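Bukex bill counter stops mid-stack, shows "double" on clean twenties
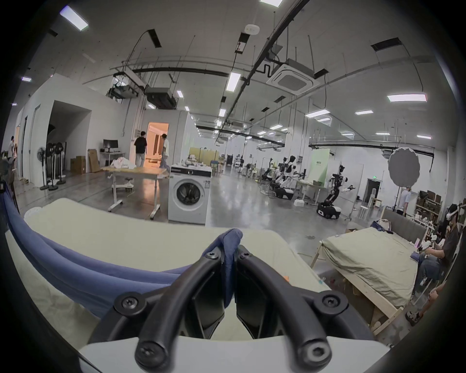
Blue cloth over a cream sheet, washing machine behind

Hi all, Najwa here, I look after the cash office side of things at Altport. Our Bukex counter (the one with the hopper on top, bought in February) has started stopping partway through a stack and flashing "double". It's always the twenties! Ones and fives go through like a dream.

What I've tried so far: fanned the bills, turned the rubber feed knob 2 clicks tighter, blew the dust out of the sensor slot, switched off the UV check and ran the same stack again. It still stopped, 6 times in one drawer, and I ended up counting $380 by hand with a line at the window. Not my best afternoon.

Update, 4:15 p.m.: Madhu Chauhan from Nolo support called back (thank you, she was lovely) and had me set the thickness level back to normal. Mine was on high - no idea how, maybe when I was pushing buttons looking for the batch menu. Two full stacks since then with no stops, and the UV check is back on.

Leaving this open until tomorrow's close, though. Can somebody tell me if the roller cleaning cards from the old Sithole machine fit this one?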